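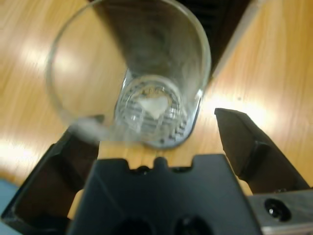

Clear drinking glass with ridged base, on the wood tabletop.

Endivik Coffee Point, Set 2
Supplied by Custis. Page last revised Tue 30 January.

Set 2 is a countertop coffee station for small offices, waiting rooms and guest suites. It consists of a compact capsule machine, a blue serving tray with rounded corners and a raised rim, and clear glasses with a heavy molded base. The table is sold separately under the Ternberg name and comes in a light wood with a clear glossy finish.

Glasses
The wall is plain and the base is thick, with fine ridges around its perimeter. The ridges hold scale and coffee residue if the glass is left to drain upright. Wash with a soft brush, rinse, and dry upside down on a cloth. Glasses are packed in cartons of 168 for contract customers, or singly as spares.

Tray
Blue plastic, one piece. The rim keeps minor spills off the table. Wipe with a damp cloth. Scouring pads leave circular marks that do not polish out — replacement trays are listed under Spares.
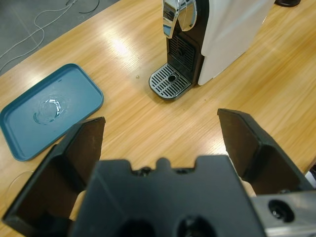 Can the drip grate go in the dishwasher?
Hand washing is recommended. Lift the grate off, rinse it under warm water, and clear the drain hole with a wooden pick. Dry it before refitting.

Capsule machine
White side panels, black front, chrome lever. The lever opens and closes the capsule holder. A vent grille is set into the front below the lever and must not be covered or wiped with a wet cloth. The drip tray sits at the bottom front under a slotted metal grate. Empty it daily.

The water reservoir is at the rear, transparent, with a round black lid. Fill with cold tap water only. Read the yellow label on the reservoir before first use.

Descaling is due after 372 cups in hard water areas. In soft water the interval may be extended to about 2,000 cups, subject to a test strip reading. Descaler is not included.

Placement
Stand the machine on a flat surface with the reservoir end accessible for filling.
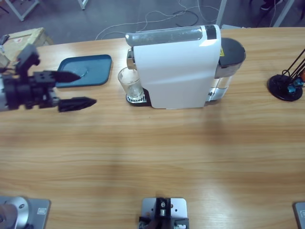

Leave enough room in front of the lever for a glass and a hand. The tray can go on either side of the drip tray, but it should not be pushed under it. On Ternberg tables, wipe up standing water promptly, as the finish will cloud at the joints.

Spares
Drip grate, reservoir lid, tray and single glasses ship from the Stoica depot. Orders placed in April may be held over for stocktaking.

Technical questions: Oana Dobre
Contract orders: Mircea Anghel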